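**Bistulum gets a new arm planner**

Fri 12 November - Big day over here! The new planner for Bistulum, our two-arm simulator, is finally merged, and I've been poking at it all morning with way too much coffee.

The main change is that both arms now get planned together. The old code solved the left arm first and made the right one work around it, so you'd get these silly long detours whenever the grippers had to work close to each other. Ctibor Halás rewrote the collision checks over at Jendlow, and on our test set of 82 reaching tasks the failures dropped from 20 to three.

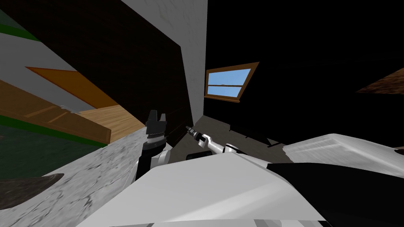
I'm also really happy with the replay tool (Vojtěch Vondráček's baby, he's been at it since April). You can scrub back through a plan, change a joint limit and rerun from that exact spot - no more restarting the whole room just to look at one bad elbow!

Old config files still load, but the "arm_order" setting gets ignored now, so take it out if the warnings bug you. Next up is the Bunora branch, which still needs its gripper timing fixed before we can merge it.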